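开门第一眼看到的那扇窗

我一直觉得，一家小店最被低估的广告位，是它自己的窗玻璃。

先交代一下我的偏见从哪儿来。我在Irken街上开过七年的修表铺子，现在帮别人看店面，看得多了，走路老是撞电线杆，眼睛长在人家橱窗上拔不下来。朋友嫌我烦，说跟我逛街像跟着一个验收员。可我真的喜欢这件事！一块玻璃，外面是街，里面是生意，中间贴几行字，摆几样东西，路过的人大概只给你几步路的时间，就在这几步里决定要不要慢下来。这么有意思的题目，怎么大家谈起店面来总在谈招牌、谈灯箱、谈网上的评分，就是很少谈窗户呢？

我想说的意见很简单：橱窗上的字应该少，应该手感强，应该常换。三条里头我最在乎的是最后一条，可是得从第一条讲起。

字要少。去年冬天我数过一家面包房的窗，当然是替店主数的，她叫Eglė Grīnberga，脾气很好，由着我站在雪地里比比划划。营业时间一张，过敏提示一张，招聘一张，外卖平台的贴纸四五种，节日蛋糕预订一张（节日已经过了），会员积分一张，还有一张“请勿在此停放自行车”。面包呢？面包在后面，得蹲下来从两张纸中间的缝里看。我跟她说，你看你这扇窗，全是你要跟别人交代的事，没有一样是别人想看的。她想了想，说那过敏提示总不能撕吧。当然不能撕，挪到柜台上去，挪到人真正要买的那个地方去。后来窗上只剩一行字，白色的，齐腰高：“早上六点出炉”。齐腰高这个位置是我坚持的，因为她那条街上推婴儿车的人多，低着头走路，视线刚好落在那里。

有人会说，一行字太浪费了，玻璃租金也是钱。我的看法恰好相反，空着的玻璃在替你干活。你把面包露出来，把里面的人露出来，把揉面的台子露出来，那就是广告。我见过最好的橱窗是Vurkden的一家修伞店，玻璃上只有店名，店主Ojārs Kazlauskienė把工作台搬到窗边，每天就坐在那儿换伞骨。下雨天外面的人一手撑着翻过去的破伞一手推门，都不用想的。他一句广告词也没写过。

再说手感。我知道刻绘贴膜方便，找一家店发个文件过去，隔天就贴好了，边缘整整齐齐。我不反对它，营业时间、门牌号这种东西用贴膜最好，耐擦。可是如果整扇窗都是机器刻的同一种圆头黑体，那条街上十家店看起来就是同一家。我特别偏心手写金字和手绘字。Zorica Kadrić给Nel茶馆画的那扇窗我能站着看半天，她用的是水性颜料，反着从里面画，笔画起头的地方厚，收尾的地方薄，太阳一斜，地板上就有一行影子，慢慢从茶柜这头爬到那头。茶馆的客人会专门挑下午来坐那张桌子。你想想看，一行字，能让人改变坐哪张桌子！

她那扇窗收了900，茶馆老板起初心疼，问贴膜多少，贴膜便宜一大截。我当时是极力劝她画的，现在也还是这个主意。贴膜是一笔开销，用旧了就撕掉；手绘的那扇窗成了人家介绍这家店的说法，“就是窗上有那行绿字的那家”。这种说法花多少钱买得来？当然，手绘也有难看的。写得歪歪扭扭还偏要写满的，用荧光笔写价格的，学别人花体字学得谁都认不出来的，我都见过，也都劝过。字认不出来是大忌，再美也没用。我有个土办法：退到马路对面，眯起眼睛，读得出来就留，读不出来就重写。

颜色也顺带说两句。白字是最稳的，白天店里比街上暗，白字从暗处跳出来，清清楚楚。深蓝、墨绿画在玻璃上，在色卡上看着高级，一上窗就沉下去了，除非里面垫浅色的帘子或者描一圈浅边。Nel那行绿字能成，是因为茶馆的后墙刷得很亮，还有Zorica偷偷在每一笔外面描了极细的一道米黄，凑近了才看得出来。红色要慎重，红色写什么都像在打折。

我还想替反光说句话。好多店主恨反光，说白天外面太亮，玻璃上全是对面的楼，什么都看不见。于是他们就往玻璃上贴更大的字。这是在跟太阳比嗓门，赢不了的。正经办法是在橱窗里头加灯，白天也开，往靠近玻璃的东西上打，打在陈列上，别打在人眼睛里。还有一招更省钱，把东西往前挪。放得离玻璃越远，越被反光吃掉。有家五金铺子，东西全堆在半米开外，我跟老板一起把一排铜门把手挪到贴着玻璃的架子上，从街对面看过去，一个个亮闪闪的。老板自己跑到对面看了三趟，回来的时候脸都是红的，高兴的。

好了，说到我最在乎的那条，常换。

橱窗这个东西，路过的人里面大多数是天天路过的。上班的，接孩子的，遛狗的。第一次看见你，有新鲜劲；第二十次，你就变成墙了。所以我劝所有开店的人，哪怕别的都不动，每隔一阵子动一动窗户。不用大动！换一件东西的位置，换一句话，拿走一样，第二天再放回来。Pivard书店就做得特别好，他们窗台上永远只摆一本书，翻开的，隔几天翻一页。就这么一个小动作，街上有人为了读完那个故事绕路上班，还有人读到一半忍不住，进去把书买了。店里的小伙计说最怕周末前翻到悬念那页，因为一定有人敲玻璃。

我也不是没有被反驳过。常见的一种说法是，小店人手不够，哪有闲工夫伺候一扇窗。这话我听得进去，我自己当年修表，从早到晚眼睛夹着放大镜，也懒得管。可我后来发现，凡是觉得换窗户累的，都是因为一开始就塞得太满。窗里有四十样东西，换起来当然像搬家；窗里只有三样，你等水开的工夫就换完了。字少、东西少，换起来才轻，所以我刚才说得从第一条讲起。

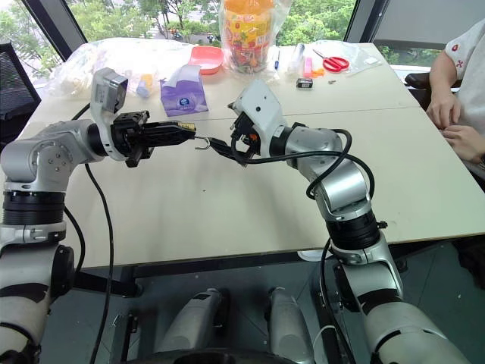
Agnese Vaher看了初稿以后给我写了挺长一段，大意是她不同意“常换”：她在Irken街尾的那家裁缝铺，窗里一件灰大衣挂了好些年，有一回她拿下来送去清洗，当天就有老客人进来问是不是要关门了。她说有些店的窗户就该像一张认得的脸，换来换去，反而让人不安心。

这段话我读了好几遍，越读越喜欢，也越读越想跟她争。那件大衣我认识，领子翻得真漂亮，我也舍不得它走。可是Agnese，你忘了你自己干过的事：冬天你给大衣围上围巾，春天在口袋里插一把剪刀，有一年夏天还把袖子卷起来过。这就是常换呀！脸还是那张脸，表情在动。我要的正是这个。我承认我原来写得太急，“常换”两个字听着像是要把窗户掏空重来，其实留一样老东西当根，旁边的慢慢变，大概是最好的办法。修伞的Ojārs也是这样，人一直坐在那里，手上的伞天天不同。

倒是她提的另一件事我完全同意，就是关门以后的窗。很多店一打烊就拉下卷帘，整条街像闭了眼。我理解有的地方要防盗，保险也有要求，那是没办法。可是能不拉的，真希望大家别拉，留一盏小灯。夜里散步的人是最有耐心的观众，他们不赶时间，会停，会凑近，会把手拢在眼睛旁边往里看。白天几步路的工夫，到了晚上能变成好几分钟。Nel茶馆现在留一盏黄灯到晚上十点，照着那行绿字，我有几次回家晚了特意绕过去。Eglė也学了，面包房晚上窗里空空的，就亮着一个擦干净的木托盘和“早上六点出炉”，看得人恨不得马上就是早上。

讲到这里，总会有人问我从哪儿开始。我的建议是拿一块湿抹布和一把刮刀，从撕开始。先撕过期的，再撕重复的，再撕那些写给供货商和快递员看的。撕胶的时候用温水敷一会儿，别硬刮，旧玻璃上的划痕一辈子都在，太阳一照就看得见。撕干净了，里外都擦一遍，里面那面往往比外面还脏，油烟的缘故。擦完先什么都别贴，就让它空几天，你自己每天从街对面走过来，看看最先看到的是什么。那个最先看到的东西，就是你的橱窗现在在说的话。喜欢就把灯给它，不喜欢就换掉它。

要写字的话，先用纸剪了拿胶带试，别一上来就找人画。高度试三个，站着的人、坐着的人、推车的人各走一遍。句子呢，写你会当面跟客人说的话。“欢迎光临”不算，谁当面跟人说话是这个口气的。“六点出炉”算，“当天能修好”算，“裤脚今天改今天拿”也算（这句是我送给Agnese的，她还没答应用）。

还有标点。窗上别用感叹号。我这个人写文章感叹号多，自己知道，可玻璃上真的不需要，一行安静的字比三个感叹号拉人。

Vurkden那边听说有几家店想一起弄，把一条短街的窗户都撕干净，各写一行，连起来走过去能读成一段。我还没见到成品，只看到Zorica画的小样，钉在茶馆后厨的门上，沾了一点水渍。第一家写的是“今天先看看”，第二家是“看完进来坐”，第三家还空着，卖灯泡的老板嫌给他想的几句都太酸，说要自己写。我每回路过都问他写好没有，他每回都说快了。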